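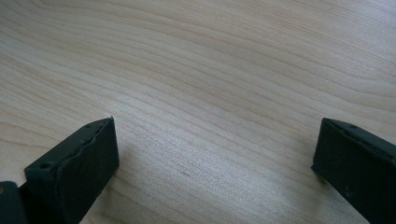
Nistor Tables began as a repair bench in the back of a hardware store in Nurnedstead. Smaranda Stoica and Grigore Ene fixed kitchen chairs there on evenings and Saturdays, and after a while people started asking whether they could also make something new to go with the chairs. The first piece they sold was a dining table in pale wood with long, fine grain lines that run in slow curves, the kind of surface we still like best. We keep the finish fairly matte so that the grain does most of the work and a plate or a coffee cup doesn't look out of place on it.

3 min read

What we make

We make dining tables, desks, benches and a small number of sideboards. Everything is built to order in our shop on Imard Street. We do not keep finished stock, apart from a few floor pieces that we sell off each February when we repaint the showroom.

Our most requested design is the Trostura, a plain four-legged table that comes in 6 lengths. Grigore drew it for his sister's apartment, which had a narrow kitchen and a door that opened the wrong way. The corners are rounded and the legs unscrew. We have changed the leg fittings twice over the years and the shape of the top once. If you own an older Trostura and need a replacement leg, tell us when you bought it and we will send the right one.

Who we are

There are 11 of us. Smaranda runs the shop and handles most of the buying. Grigore still does the drawings and cuts the first sample of anything new. Sorin Iordache is in charge of finishing and has the final say on whether a top leaves the building. Cremilda Coutinho answers the phone, books deliveries and knows where every order is. Thomas Marchetti joined us as an apprentice and now teaches the apprentices, two at a time, on an 18-month schedule.

How an order works

Send us the size of your room and a rough idea of what you want. A sketch on the back of an envelope is fine. Cremilda will write back with a price and a delivery month. We ask for a third of the price up front and the rest when the piece is ready to leave. Samples can be mailed, or you can come in and look at full boards, which we recommend for larger tables. A small square shows you the color but very little of the pattern.

We deliver within 287 miles of Nurnedstead in our own truck. Farther than that, we use a freight company and the buyer pays the difference.

Repairs

We still do them. Chairs, drawers, table tops with rings and burns, legs the dog got to. We will look at furniture we didn't make, though we may say no to painted pieces and anything with heavy veneer damage. Bring it to the side door on Imard Street, with your name and number taped underneath.

The showroom is open Tuesday through Saturday, 10 to 5. Parking is behind the building.

3,468 shares
6 comments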